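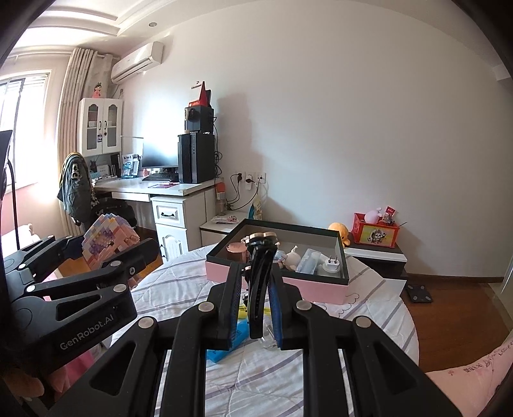 Remedios Maglaya: Please look at the side door again before the debate. It stuck on me in February and I had to put my shoulder into it.

Done, Remedios, and you were right! My comments from the Stakdale hall walk-through are under each item.

Candidate debate, Stakdale hall
Checked 5/10/25 by Donnie Dunbar

1. Main exits clear and signed: OK
Both signs lit. I'd love it if the Galline campaign kept their yard signs out of the doorway this time (they know who they are).

2. Side door opens freely: FAIL
Still sticks at the bottom. Needs planing before we let a crowd in.

3. Occupancy notice posted: OK
The hall is 3150 square feet and it'll feel like a closet once the school bond people show up.

4. Cords taped down: FIX
The mic cord runs right across the center aisle. I nearly went down myself, so tape it or move it.

5. Stage steps and rail: OK
Rail's solid. I leaned on it hard and I'm not a small man.

6. Ramp: OK
Good grip all the way up. Adhiambo Kashindye wants a light at the bottom and I'm with her.
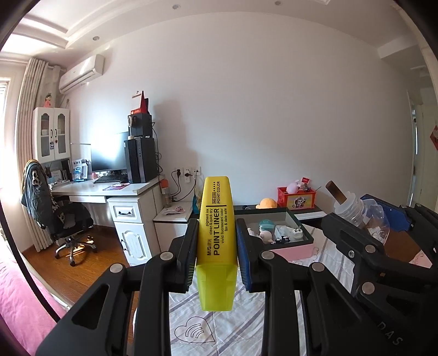

Yellow highlighter, M&G Point Liner

7. Fire extinguishers: 2, tags current
One is hiding behind the flag stand, so scoot the flag over.

8. Press table: FIX
It's blocking the aisle. I want it 20 feet back from the stage, and yes, I know the Cirnness paper will gripe about the view.

9. First aid kit: OK
Fully stocked, on the shelf by the coffee urn.

Recheck items 2, 4 and 8 before doors open. Kipchumba Chege has the key.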